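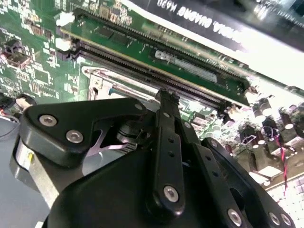

Whether a machine can take over routine bench work in a repair shop depends less on strength or speed than on contact. Our project looked at one shop-floor chore, the servicing of desktop motherboards, and asked how much of it a single arm with a two-finger gripper could be trusted with. The memory slots were the first target. With the fingertips close to a slot there is very little free space: a fitted module and a second slot lie just above, the processor socket frame is directly below, and a graphics card (a Quadro K620) takes up the board beyond. A person reaches into this gap without thinking about it. A gripper with wide outer linkages needs a planned approach angle, and most of our early work went into finding one.

### 1. Task definition

The chore was divided into 6 steps:

1. locate the board and estimate its rotation
2. open the slot latches
3. grip the module by its short edges
4. withdraw the module
5. align the replacement with the key in the slot
6. press until the latches close

Steps 1 and 3 are positioning problems. Steps 2, 4 and 6 involve force, and step 5 involves both. Household chores such as loading cutlery or folding towels allow errors of several millimetres at most stages. Seating a memory module does not.

### 2. Method

The controller, Flumolier, was written for this project. It takes a colour image from the wrist and a target pose, and outputs small corrections to the arm. It was trained on 2307 short demonstrations recorded by teleoperation, and tested on 200 attempts with the board rotated by a different amount each time. A run was stopped if the force limit was reached or if the fingers touched any part outside the target region.

### 3. Results

Locating the board was reliable. Opening latches was acceptable when the latch was fully in view, and poor when the fingers hid it. Withdrawal usually succeeded once a good grip had been made. Seating was the weakest step: almost 2000 of the corrections logged during testing were issued in step 6, many of them cancelling one another out. The controller had no measure of how far the module had gone in, so it continued to adjust when it should have pushed.

Glare was a second source of error. Bright metal and pale plastic near the slots saturate easily, and the estimated edge then shifts towards the bright region.
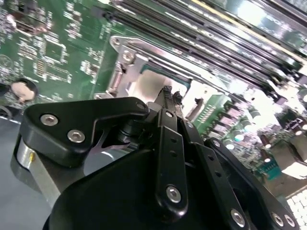 **Atness, October**

The second round moved the target to the area of the processor socket. No processor was to be removed. The aim was to hold the closed fingertips over the socket area and keep them clear of the metal bracket that surrounds it. The bracket has bent flanges and cut-outs, and its edges gave the pose estimate more to work with than the slots had. The memory bank at one side and the capacitors at the other limit sideways movement, so all approaches were made from above.

Hovering was steady. Drift appeared only when the view of the bracket was mostly covered by the fingers. A second, fixed viewpoint would help and is recommended for further work.

### 4. Discussion

On this evidence the arm could fetch, locate and hold, with a technician doing the seating. Rarivstead, the workshop used as our reference for bench practice, treats a badly seated module as a fault to be found at power-on. A machine would need the same check, plus a way to try again. Force sensing at the fingertips is the next change planned.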